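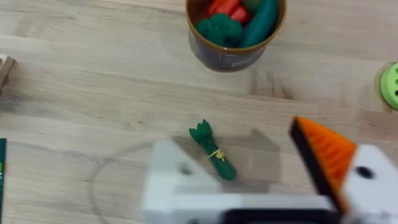

My third month in the robotics club at Brestbridge is finished, and I promised my sister that I would write down what we do there, because on the phone I always explain it badly. So I will try to do it in order.

Our group has five people and we call ourselves Team Hutapea, after the street where two of us live. The task for this term is sorting toy vegetables. The arm must take each piece from the table and put it in the correct cup or bowl. It is graded by a program called Prumer, which an older student wrote, and it gives points for every piece and takes points away when a piece falls on the floor. The maximum is 600 points. Our best run in May was 83, and I was very happy with it until I heard the results of the other groups.

My own part is the fingers. Before I joined I thought that the software would be the difficult thing and the fingers would be easy, so I chose the fingers. Now I know more about rubber, plastic and friction than I ever wanted. A broccoli is easy to hold. It is round and it has bumps. The green onion is the worst piece in the whole set, it is thin at one end and wide at the other, and if you close on the wrong end it turns around like the hand of a clock and slips away. We spent four evenings only on the green onion.

The first thing I tried was to make the fingers close more strongly. This was a mistake. The piece jumped out and went under the radiator, and I had to lie on the floor with a ruler to get it back. After that I made the grooves on the pad deeper and I let the arm come down more slowly. The slow speed helped more than the grooves, but I don't like to say this in front of the team, as I had printed the pad six times.

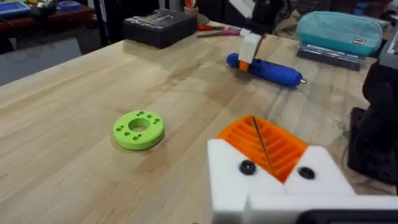 Printing takes a lot of patience. One pad needs almost two hours, and when the first layer does not stick you come back from dinner and find a ball of spaghetti. Our printer is an old Esalent and it has its own opinions about temperature. I keep a small notebook where I write the settings for every print, also the bad ones. My handwriting in it becomes worse toward the end of each evening.

Then comes the boring half of the work, which I have started to like. Somebody guides the arm by hand through the task, again and again, and the computer records it. We need 2000 good recordings before the summer break and we have 500. On a good evening we can add thirty. Please do not do the calculation, I did it already and I slept badly.

What I did not expect is how much you see of a person when they guide the arm. One of us is very fast and always takes the red pieces first. Another one makes small circles in the air before she goes down. The model learns all of this too, and last week it made the same small circles, and we laughed so long that the group at the next bench asked us to be quiet.

The final round is at the end of term. Every team gets three tries with the pieces placed in new positions, and it is not allowed to touch the arm after the start. I think we should practice with unusual positions now. The others prefer to finish the recordings first.

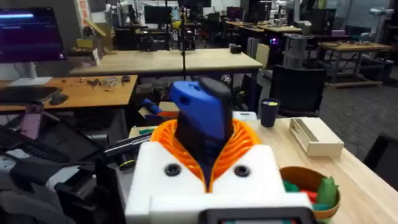 Zulkifli Purba thinks we are both wrong. You should mix the positions while you record, he told me when I asked him, otherwise you will have 2000 copies of the same easy problem and the onion will still win. He also said that his team lost a full term in this way and had to begin again with zero.

I brought this to the team and we talked until the lights in the corridor went off. From now on, whoever is not guiding the arm puts the pieces on the table, and the person who guides must look away until they are placed. The first evening with this rule gave us only eleven good recordings. I will print pad number seven tomorrow, with a softer edge, and I will write again when I know if it holds the onion.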